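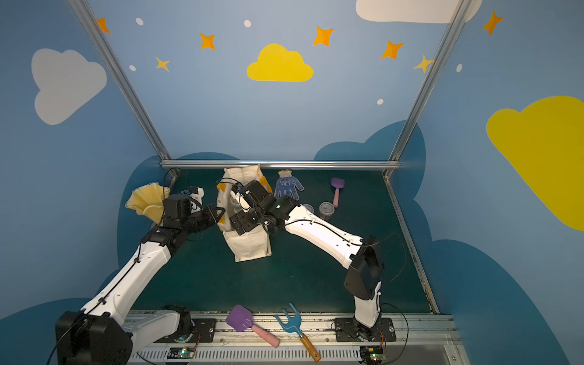 图10-1 帆布袋装袋,袋后有针织手套,靠前放着小铲和叉

第10章 种植套件的收拾与装袋

本章要点
种植杯怎么拿、怎么排
帆布袋的开口和提带
手套、小铲、手叉另放
软东西和硬东西分开
登记、交接

先修:第9章的播种与标签。没做完第9章练习的,先回去补。标签那一节尤其要补,这章到处用。

10.1 从一袋东西说起

一节种植课上完,桌上剩什么?杯子,种子包,小铲,叉,手套。也许还有花瓶,有布,有别的课留下来的玩偶。都要收。时间一般就给10分钟,下一个班已经在门口了。

Pundotmont校区的园艺角用的是米色帆布袋,袋口有黄边,提带也是黄的。一组一袋。袋口的颜色起定位作用,黄边朝自己,提带翻到外面去。提带掉进袋里是最常见的毛病,杯子一放下去就把带子压住,等到要提的时候再拽,整排杯子跟着歪。所以第一个动作永远是理提带,然后才轮到杯子。

袋子要立着装。平躺着装也能装进去,可是一立起来全滑到底下。帆布有点硬挺,撑开以后自己能站一会儿,站不住就用先放进去的杯子抵住两边。第一只杯子放哪儿,下面10.3讲。

本章底稿是Consolacion Salazar给园艺角写的讲义,原来只有四页,后来各组把自己的办法往上添,添得很乱,这次收进教材重新排过,有些地方保留了讲义的口气。编号也改了。手里还有旧讲义的,以本书为准。

几个词先说清楚,后面不再解释:

种植杯:装了基质的透明塑料杯,外面有标签,一杯一种。
种子包:小的透明自封袋,跟杯走。
基质:杯里棕色那层东西,播种前是干的,浇过水就重了,拿法也不一样。
硬件:小铲、手叉之类,有尖有边。
软件:手套、布、毛绒玩具。课堂上有人笑这个叫法,先这么用。

10.2 拿杯

拿杯看两处:杯口和标签。

标签一般贴在杯身上,品种名写在上面,有的是中文,有的中英文都有,像CARROT就是胡萝卜。手指不要搓标签。贴久了边上会脏,会翘,搓两次字就花了,再播下一轮时认不出是什么。认不出的杯子按规定要单独放一个班次,等出苗再说,很耽误事。

空杯和装了基质的杯,拿法分开讲。空杯轻,软,用力大了会瘪。两边对着夹,夹稳就行,不用捏紧。
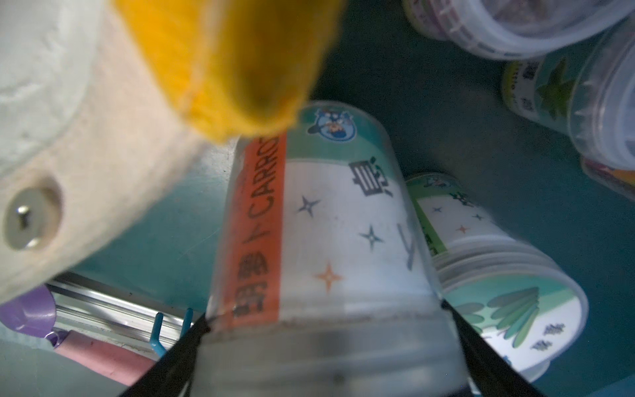 装了基质的杯重心低,手往下移,托着底更稳当。带盖的先按一下盖,听到咔的一声。没听到就再按。种子包要是搁在盖上,连包一起拿,拇指轻轻压住。包掉了,当场捡,当场对标签,别攒到最后一起对。攒到最后一定对错。

杯子倒了怎么办。有盖:扶起来,看盖。没盖:先别扶,用手拢住杯口,再慢慢立。撒出来的基质扫到一处,混了的不要再倒回杯里去。

旁边有毛绒玩具的,先挪开。绒面粘基质粘得很牢,拍不掉,洗一次要晾好久。一般规矩是玩具不上种植桌,可低年级的课常常带着,挡不住。那就先收玩具,再收杯。

课堂提问(口头,不用写):杯身标签脏了,擦还是换?两种都有人做,讲讲你们组的做法和麻烦在哪。

10.3 排杯

第一只放在袋子正中,第二只紧挨着,后面的往空的那头靠。中间高两头低没关系,提起来以后它自己会往中间挤。要紧的是杯子之间别留半个杯宽的空,半个杯宽最坏,放不进新的一只,又足够让旁边的倒下来。

盖朝上。标签朝外,能朝外就朝外。里面那几只转不过来就算了,登记表上写明位置。

能不能叠?底层带盖的可以叠一层。没盖的不叠。叠两层以上的,课后检查都算不合格。Brevard校区去年十一月查过一轮,84袋里头有30袋是叠得太高,袋口合不上,提带一拉,最上面的先出来。那次以后他们在袋子内侧画了一道线,杯盖不过线。这个办法简单,可以学。画线用水洗不掉的笔,位置比袋口低两指。

有的袋子内侧有金属扣眼,留神盖边别勾在扣眼上。勾住了从上面看不出来,一拽,盖开了。

两个人一起装的时候,分工说清楚。一个撑袋口,一个放。撑的人管提带,放的人管标签。不要两个人同时往里放,手会打架,杯子会碰。一个人装也行,慢一点,先放两只把袋子撑住,手就腾出来了。 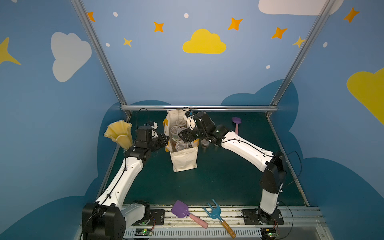

花瓶最后说。花瓶口大,边上又是波浪形的,占地方,跟杯子放一起很难排紧。有两种办法。一种,花瓶不进袋,单独上架,登记表备注栏写一个“瓶”字。另一种,花瓶先进袋,杯子围着它排,瓶口朝上,里面可以塞手套或者一块布。第二种省一趟路,但袋子会沉在一边。低年级用第一种。塑料瓶、陶瓶不要混着收,陶的一律第一种,没得商量。

布呢,叠不叠都行,时间不够就团起来塞在杯子和袋壁之间,正好当垫。湿的布不行。湿布单独晾,晾干在收。

硬件不进袋。小铲、手叉都放在桌子前沿,铲头朝一个方向,叉齿别对着过道。木柄的叉子擦干再放,木柄泡过水会裂。塑料柄的无所谓。也有老师喜欢把小铲插在袋边上,图方便,袋子一斜它就滑进杯子中间去了,把盖顶开。不推荐。

手套:左右配成一双,掌心相对,放在袋子后面靠里的地方,等袋子装完了再决定进不进。针织的手套沾土以后抖一抖,别对着敞口的杯子抖。只找到一只的,也照样放那儿,登记表写“缺一”。

装完看三处。袋口,合得上吗。提带,两根都在外面吗。桌面,有没有漏下的小盒小包。第三处漏得最多,园艺角做过统计,62次返工里,几乎一半都是桌上还有东西,回头去拿。小圆盒最容易被袋子挡住,人站在前面看不见。绕到后面看一眼就行了。

10.4 登记

登记表一袋一张,夹在袋口。要写的:组别,杯数,品种,备注。品种照标签抄,标签上是什么就写什么,别自己缩写。“牛花”这种写法以前出现过,是抄的人只看见了半边标签,整张标签转过来看全了再抄。花的名字缺一个字,后面的人就得去翻杯子,翻一次乱一次。

种子包也要对。包里还有籽的写“有”,空包写“空”,空包不要扔,下次还装。深色的籽和深色的基质混在一起很难挑,所以包口没封好的,先封好再写。

Þórarinsdóttir小组试过一种先登记后装袋的做法,杯子在桌上排好,一只一只抄完,再往袋里放。快,字也清楚。缺点是抄完以后又有人拿走一只去给老师看,表和袋就对不上了。后来他们改成边装边报:放的人念品种,撑袋口的人记。撑袋口的人要腾一只手,开始不习惯,练几次就顺了。本书后面的练习默认用这种。报的声音要大一些,重名的品种要加上标签颜色。

交接的时候,接的人从上往下看一遍,不用把杯子都拿出来。看得见盖,看得见种子包,数目和表上对得上,就签字。看不见的那几只,问。问不清楚再拿。袋壁上有污渍的顺手记一笔,学期末统一洗,洗之前袋子里不能留杯子。帆布缩水,洗过的袋子口会小一点,画线的位置也跟着变,记得重新量。

Turnstead供的那批布袋扣眼大小不一,有一大一小的,别拿扣眼当左右的记号。认黄色那几道就行。
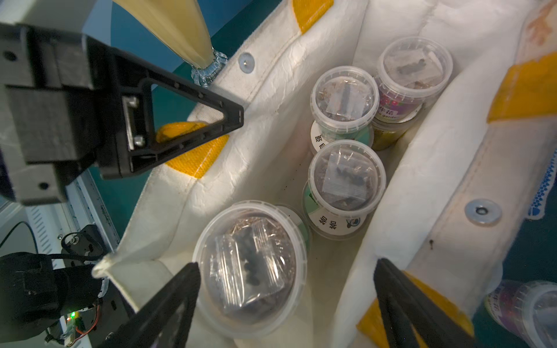
10.5 练习前的准备

每组领:帆布袋一只,带盖种植杯若干,种子包与杯数相同,手套一双,小铲、手叉各一把,登记表一张,铅笔。

没有花瓶的组跳过练习四。

练习一,只理提带和袋口,不放杯。练到拿起来就知道哪边是黄边为止。
练习二,空杯装袋,两人一组,互换位置各做一遍。
练习三,装了基质的杯,边装边报,填表。
练习四,加花瓶,两种办法都试,比较哪一种提起来更正。
练习五,由另一组接收。接收的组只准看,不准问,看完写下对不上的地方,再跟装袋的组核对。

计时从练习三开始。前两项不计,慢慢来,动作先做对。做完把桌面擦一遍,基质碎屑扫进回收盘,登记表交到门口的夹子里,没写组别的退回重填。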